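Marum Refurbished Desktop Tower

Home / Computers / Refurbished / Towers

Item no. 616
Condition: Refurbished, grade B
Availability: In stock at Celcombe, ships in two working days

The Marum tower is a used office computer that has been cleaned, tested and fitted with a new drive. It is meant for home offices, school work, bookkeeping and shop counters. It is sold without a monitor. A keyboard and mouse can be added at checkout.

We buy these towers in batches when offices replace their equipment. The brand and age of the case vary from batch to batch, and the exact model is printed on the packing slip. If you need matching units for several desks, order them together and write "same batch" in the comments box.

What is included

Tower with processor, memory and graphics card
New solid state drive with the operating system installed
Power cord, 6 feet
Printed setup sheet
Twelve-month Pascu warranty card

Condition and grading

Grade A units have no marks you would notice from a chair. Grade B units, such as this one, may have light scratches, a faded front panel or glue marks where an inventory sticker was removed. Grade C units are sold for parts and carry no warranty. The grade covers the outside only. All grades A and B pass the same bench test.

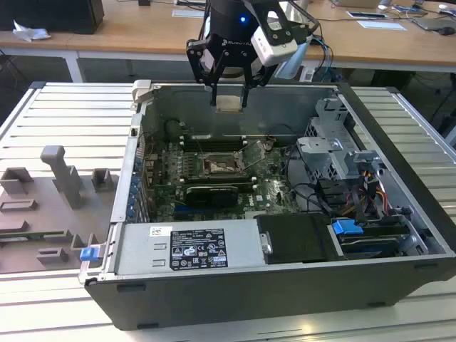 Tower with the side panel off. Memory slots have white latches.

Adding memory

Most units ship with two memory slots free. Shut the computer down, unplug it and hold the power button for five seconds. Lay the tower on its side and take off the side panel. Open the latches at the ends of the slot, line up the notch and press until the latches close. Buy memory of the same type and speed as the sticks already installed. The type is listed on the packing slip.

Opening the case does not affect the Pascu warranty. Parts you add yourself are not covered.

Power and noise

The fan runs slowly in normal office use. Expect it to speed up during updates and video calls. Leave a hand's width behind the case and do not stand it on carpet. Power draw with the standard graphics card is up to 398 watts under full load.

Customer reviews

Rated 4 out of 5

Good for the price. I use it for invoices and email and it starts quickly. The front panel had one long scratch, which the listing mentioned. The setup sheet could use larger print.

Bought two for the front desk. One had a rattling fan and Celcombe sent a replacement, which I put in on Saturday. No trouble after that.

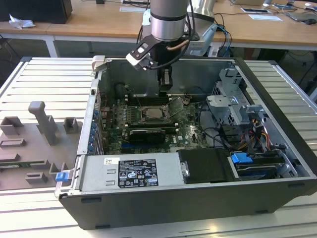 Flurina Reisinger: Does the standard graphics card run two monitors? The listing gives the card but says nothing about the ports, and my old screens only take VGA.

Reply from the shop: It runs two monitors over DisplayPort. For VGA screens you need one adapter per screen, item no. 700. Please order the powered type if your cable is longer than 10 feet.

Processor upgrades

We can fit a faster processor before shipping. Choose "Upgrade" in the options menu and the shop will confirm by email which processors suit the batch in stock. The work includes fresh thermal paste and a second bench test, and adds three working days. We do not sell processors separately for this item.

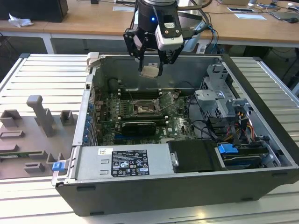

Dell tower, CPU socket open.

Shipping and returns

Orders placed before 2 p.m. are packed the same day. Heavy orders of four or more towers go by freight from our Rornlow warehouse, and the driver will call ahead. Keep the box and foam for 30 days. Returns without the original foam are accepted, but damage in transit is then charged to the sender.

Related items

Pascu keyboard and mouse set, wired
VGA adapter, item no. 700
Marum small desktop, item no. 800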